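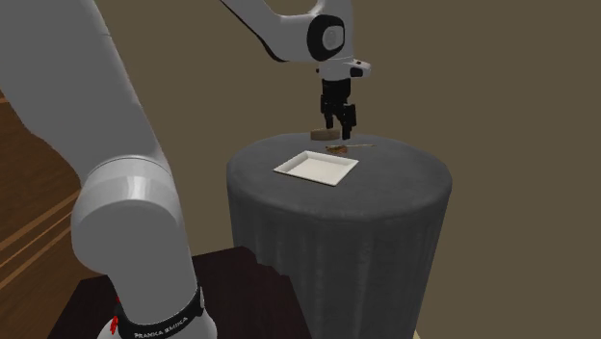 Flivholm is the simulated tabletop cell we use to check pick-and-place policies before they go anywhere near the real arm. It has one arm, a two-finger gripper and a round stand that carries the objects. The start pose puts the gripper over the stand with its fingers pointing straight down, and the default object set is a white tray, a small brown block and a thin-handled utensil. The tray starts empty and turned at an angle to the stand.

Maintained by Shinji Aoki. Last full check: Sunday, June 29, 2025.

## Setting up

1. Pull the Husgate assets into `assets/`. The wall and stand textures live there, and the loader stops if either is missing.
2. Copy `cell.default.yaml` to `cell.yaml` and edit the copy.
3. Run `make reset`. The arm should go to the start pose and stay there.
4. Run `make settle` and let the objects come to rest before saving a state.

| Setting | Value |
|---|---|
| `settle_steps` | 465 |
| `max_episode_steps` | 2000 |
| `seed` | 826 |
| `parallel_envs` | up to 48 |

## Looking after the cell

The stand is a separate body from the arm base. If you change its height, change `stand_top_z` as well or the objects will spawn inside it. The collision mesh is a plain cylinder and ignores the folds in the cover.

Run `make fingers` after any change to the gripper model. It opens and closes the fingers with nothing between them and writes the gap to `logs/fingers.csv`. Compare that with the file from the previous release.

## Known faults

- The utensil handle is thin and can sink into the stand at large time steps. Halve the step before touching the friction values.
- The block sometimes drifts during settling. Fixed in the Wiroreck branch, not yet merged.
- States saved before March use the old wrist offset and won't load. Convert them with `tools/baluyot_convert.py`.

## Reporting a problem

Send the seed, your `cell.yaml` and the last log. Please don't send screen recordings without the log.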